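指间 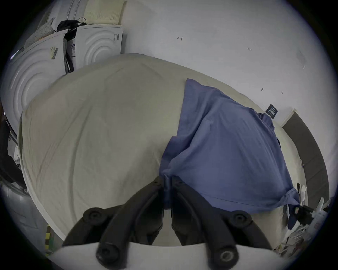
合拢前的两指,下方是那件蓝色衣物。

张开量的零点又偏了。

Aba Akpalu把夹爪放回垫板上,在记录本里写下读数,笔迹很小,每个数字都占一格。她在Votcombe的维护间工作,编制上属于Peston,门口的牌子写的是Sarpong,那是上一家承包方的名字,牌子一直没有换。维护间只有一扇窗,朝着装卸场。二月的光线到下午四点就不够用,她习惯三点半开灯。

这一台是手持式,两指,连杆传动。机构不复杂:驱动件带动两侧的弧形臂,弧形臂再带动手指,四个铰点,四颗圆头螺钉。用过一段时间之后,铰点的衬套磨损,手指闭合时左右不同步,一侧先到,另一侧后到。抓硬物看不出来。抓布就看得出来,先到的一侧会把布推走,后到的一侧夹住的是布边,或者什么也夹不住。

送修单上写的故障现象是“夹不稳”。送修人一栏签的是Yayra Acheampong。

Aba不喜欢“夹不稳”这三个字。它可以指打滑,可以指错位,可以指夹持力不足,也可以指操作的人手在抖。她在单子背面把四种情况各列一行,逐项排除。

先查外观。手指无裂纹,指面无油污。垫板平整。弧形臂左右对称,目视无变形。四颗螺钉的防松标记有三颗对齐,右下那一颗错开了一点,大约是螺钉转过一个很小的角度之后的样子。她用指甲顶了顶螺钉头,不动。再握住右指根部,沿轴向轻推,有间隙。

间隙找到了,原因还没有。

她给Yayra打电话。电话响了很久。

“右下的螺钉,你拧过没有?”

“拧过一次。”

“什么时候?”

“上周。它自己松的,我拧回去了。”

“用什么拧的?”

那边停了一会儿。“手边的扳手。”

“扭矩多少?”

“手感。”

Aba把“手感”两个字写进记录本,加了引号,后面没有评语。

拆卸按手册进行。手册是Trurkow那边编的,第二版,装订线散了,她用长尾夹夹着。第一步断电。第二步把手指置于半开位。第三步用销子锁住驱动件,防止拆下弧形臂时机构弹回。第四步才是松螺钉,先松下方两颗,再松上方两颗,每颗先松半圈,四颗都松过一遍之后再逐颗取出。

取出的零件按位置摆在一块白毛巾上。左上、右上、左下、右下。衬套也按位置摆,不混放。

右下的衬套端面有一圈亮痕,宽窄不均。螺钉拧得过紧,衬套被压偏,铰点阻力增大;操作时阻力把螺钉往回带,带松了,再被人拧紧。每一个循环,衬套多磨掉一点。左下的衬套端面发暗,磨损均匀,还可以用。手册规定成对更换,她把两只都换了。

领新衬套要填单。库房只剩最后一袋,袋上的批号是216,后面的字被胶带盖住。她用卡尺量了内径、外径和厚度,三项都在公差内,才把袋子上的标签揭下来贴进记录本。

润滑脂用得很少,用牙签头蘸,涂在销轴上,转一圈,擦掉挤出来的部分。这台夹爪要接触织物,指面附近不允许有油。装好之后她用一张白纸沿铰点外缘擦了一遍,纸上没有痕迹。

螺钉按相反的顺序装回。右下那颗拧到规定扭矩时,扳手响了一声,声音和另外三颗一样。她用白色记号漆重新画了防松标记,等漆干。漆干需要二十分钟。这段时间她没有做别的事,坐在窗边看装卸场。一辆叉车倒了三次才对准托盘。

零点标定在台面上做。两指完全闭合,读数归零;张开到最大,读数记下;再闭合,看回零误差。手册要求重复五次,她做了十次。误差没有超过最小刻度。左右同步用塞尺检查:两指中间立一片薄规,慢慢闭合,两侧应同时接触。前三次同时,第四次左侧早到,她停下来,把薄规擦干净,重做,之后每次都同时。第四次的结果她照样记了下来,旁边注明“规片有异物”。

台面上合格,只说明在台面上合格。

Yayra的工作点在楼上,是一套旧员工宿舍改的,家具没有搬走。Aba上去的时候是傍晚,门开着。靠墙的两台白色电器都没有声音。床上铺着浅米色的床单,绷得还算平,左边有几道斜纹。一件灰蓝色的衣服摊在右半边,有一角垂到床沿外。

“就是这件,”Yayra说,“一到它就夹不稳。”

“别的呢?”

“毛巾没事。牛仔裤也没事。”

Aba没有马上动手。她先看布。布薄,折痕浅,指尖推过去会走。毛巾有毛圈,牛仔裤有厚度,两样东西都能掩盖左右不同步。这件不能。送修单上要是写明“薄料,右侧丢失”,她可以少查一个小时。

她把这句话说了。

Yayra说下次写。

“现在你来,”Aba说,“按你平时的做法。我看着。”

Yayra握住夹爪,从上方下去,两指张开,贴近布面,合拢。布被夹起一小撮,拧成一股,没有滑。她抬高,停住,放下。

“再来。”

第二次也没有滑。第三次,指尖压得太低,顶在床垫上,床单跟着陷下去。夹起来的时候,衣服和床单一起被带起。

“停。”Aba说,“这个不算机器的。”

“以前也这样。”

“以前你压得低,因为压得低才夹得住。两指不同步,你就往下顶,靠床垫把布托起来。顶的时候,右边受力比左边大。”她指了指右下的铰点,“力都到这里来了。”

Yayra把夹爪举到眼前,看那颗螺钉,看了一会儿。

“那是我弄坏的。”

“衬套先有磨损。你的做法让它磨得快一些。扳手让它更快一些。”Aba想了想,又说,“记录上我会写三条,顺序就是这个顺序。”

“能不能不写扳手?”

“不能。”

Yayra点了点头。楼道里有人拖着箱子过去,轮子碾过门槛,响了一下。

她们开始重新定下探高度。做法是这样的:两指张开,缓慢下降,指尖刚刚触到布面时停住,记下手腕的位置;再往下一点点,布面出现凹陷就算过了,退回来。Aba让Yayra闭着眼睛做,只凭手上的阻力判断。头几回都深了。Yayra的手腕已经习惯了旧的机器,习惯在某个位置上用力,那个位置现在不需要用力。

“它变轻了。”Yayra说。

“没有变轻。阻力小了。”

“有区别吗?”

“重量没有变。”

Yayra笑了一声,继续做。做到后来,下探的动作慢慢浅了,指尖停在布面上,布面不陷,合拢时两边的布朝中间走,走得一样快,在指间隆起一道窄窄的褶。Aba蹲在床边,视线和床面齐平,看两个指尖之间那条缝。缝里先是米色,然后变窄,然后是蓝色的布。

她说:“可以了。”

Yayra没有松手。“这件衣服叠不好,我叠了好几天。我以为是我不会。”

Aba站起来,膝盖响了一下。她不太知道这种时候应该说什么,维护手册里没有这一节。她翻开记录本,找到送修单的存根,把“夹不稳”三个字划掉,在上面写:右下铰点衬套偏磨,两指闭合不同步,薄料丢失。写完递给Yayra。

“签字。签在旁边。”

Yayra签了,把本子还回来,又要过去,在名字下面补了一行小字:操作者曾自行紧固,未使用扭矩扳手。

字写得比Aba的大,超出了格子。

“还有,”Aba说,“保养周期改一下。手册上写的是4000次开合检查一次铰点,那是按硬物算的。你这边减半。到了次数,松没松都送下来。”

“送下来要等多久?”

“看我那天有没有别的。”

“等的时候我用什么?”

“用手。”

Yayra看了她一眼,分不清这是不是玩笑。Aba也没有解释。她从工具包里取出一把小号扭矩扳手,调到规定值,锁死旋钮,用胶布在柄上缠了两圈,胶布上写好数值和铰点的位置。

“不许拿它干别的。”

“这是给我的?”

“借的。登记。”

登记又用去一点时间。扳手有编号,编号要抄两遍,一遍在本子上,一遍在门后的卡片上。卡片上最后一条还是别人的笔迹,借出的是一把卷尺,归还栏空着。

Aba下楼的时候,装卸场的灯已经亮了。维护间里,换下来的两只衬套还在白毛巾上,左下,右下,隔着一小段距离。按规定,废件应当装袋封存,袋上写明机号和日期。她装了左边那只。右边那只她又拿起来,对着灯转了一圈。亮痕从窄到宽,又从宽到窄,首尾接在一起。

她把它装进另一个袋子,在袋上写:偏磨,留样。

楼上打来电话。

“它又掉了一次。”Yayra说。

“指尖高了还是低了?”

“高了。没碰到布。”

“那就往下一点。”

“多少?”

Aba看着灯下的袋子,衬套在塑料膜里滚到了一角。

“到你手上有阻力为止,”她说,“然后停。我不挂,你做一次给我听。”

听筒里有布料擦过的声音,很轻,接着是机构闭合时那一下短促的响。她等着第二下。没有第二下,两指是一起到的。

“夹住了。”Yayra说。

Aba在记录本上补了一行,写明时间,关了灯。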